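Parkine: a wardrobe and bedroom picture collection

README, last edited 9 April 2020
Kept by Marietjie Mokoena. Complaints about folding to Dumisani Gumede, who has opinions.

What's in it

Parkine is 1,505 pictures of clothes being put on hangers, taken off hangers, or left on a bed while somebody decides. All of it is ordinary clothing in ordinary bedrooms. If you were hoping for a fashion collection, the nearest we come is a velour dressing gown in the Sotstead folder, and it has seen better winters.

Folders

kulter/ 400 pictures. Shirts and jerseys, mostly on wooden hangers.
sotstead/ 345 pictures. Coats, dressing gowns, one poncho.
obi/ 70 pictures. Socks. Socks don't hang, and we learned this at some length.
unsorted/ The rest. Abandon hope, or send us labels.

Labels

Each picture has one line in labels.csv: garment, main colour, hanger (wood, wire, plastic, none), surface underneath, and a free-text note. "Grey" is spelled with an e. The script that expects an a was written by Dumisani in June and he has been spoken to.

Colour means the colour you'd say to a person across the room. Yellow is yellow. We had "maize", "canary" and "hi-vis" in the first round and merged the lot.

Neckline is optional. The same collar can look round when the garment is held up and more like a V when it's lying down, so please don't go back and "correct" one picture to match another. Label what you've got in front of you.

Sample pair, kulter/

Yellow top, wooden hanger, grey bedding.

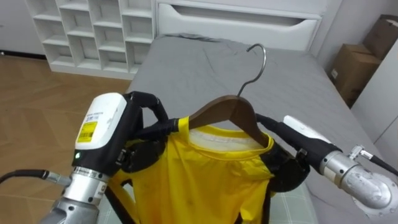
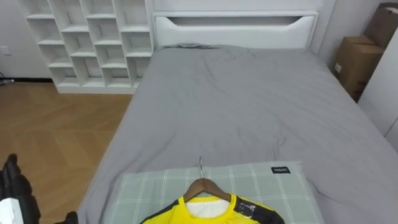 Known problems

Hems are often missing. Anyone studying hems should look elsewhere.

Plaid is labelled "check" in kulter/ and "tartan" in sotstead/. Both labellers were certain.

Cushions and pillows share one label, "pillow", after an argument that outlasted a pot of tea.

Eleven of the sock pictures are the same sock.

Getting it, using it

Ask Marietjie for the archive. Use it for whatever you like, credit Parkine, and don't rename the folders, as half the labels point at them by name. New pictures are welcome if the garment is clean. Ironing is optional and has never once been attempted.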